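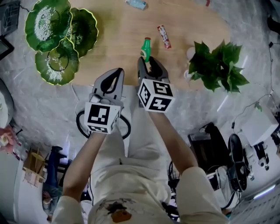

What I Found Out About Tap Dance in Old Movie Musicals

For my project I picked tap dance on film, mostly because my grandmother had a whole shelf of musicals and I'd seen every one of them by the time I was ten! I watched 7 movies in July and kept a notebook next to me, pausing whenever somebody started dancing (which is slow going, believe me).

How I did it

I timed each dance number and wrote down how many cuts there were. My list ended up with 135 numbers once I added clips from the Lerarby film library - they let students watch for free, but you have to book a booth.

What I noticed

The older numbers mostly show the dancer from head to toe, and the shots go on and on. Later ones cut to the feet a lot. I like the long shots way better, you can see the arms and the face and the feet all working together.

I counted 1,641 cuts in total, and I probably missed a few in the fast ones. Next I want to do the same with stage recordings.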